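Filed under: Sim & Training Notes

How I check a randomized scene before I train on it

I've been using domain randomization in simulation for grasping since November, and most of my bad runs came from skipping one dull step. So I wrote the step down. You'll need a simulator that can render from more than one camera, a scripted grasp to replay, and a free Sunday afternoon.

First, generate your scenes. I use Brorelis for this, and my last batch had 1,224 of them. Don't randomize everything at once! I start with textures and table colors, then object poses, then the camera angles. If you turn it all on together and the policy falls apart, you'll have no clue which knob did it.

Second, render each scene twice – once from a camera off to the side and once from the camera close to the fingers. Save both under the same scene number. I keep mine in a folder called Clister (an old project name that stuck), and the two files sit next to each other so I can flip between them.

Third, look at them. Really look. I pull 125 scenes at random and go through them with coffee. I want the target object to be easy to find in both views, and I want to see how close the fingers are to it. Here's one pair, with the blue object as the target:

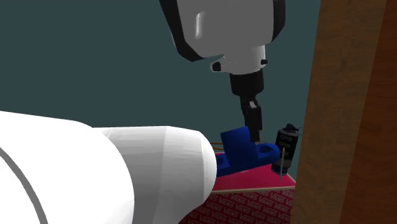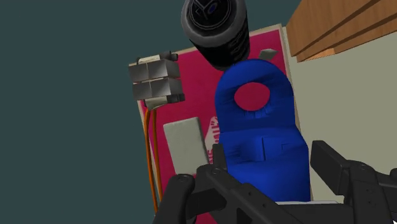

Fourth, toss the bad ones. I threw out 22 from that last check, mostly objects sunk into the table or a target hidden completely in the close view. If you're tossing a lot more than that, go back and fix your pose ranges before you do anything else, then pull a fresh set.

Fifth, train two small policies, one on the side view only and one on both views, with the same seed. Mine take more than 159 minutes each on the Gilteo box, so I start them before dinner. Compare them on scenes neither one has seen, and write down the texture set you used. I forgot to do that on the Trindade runs and had to do the whole thing over.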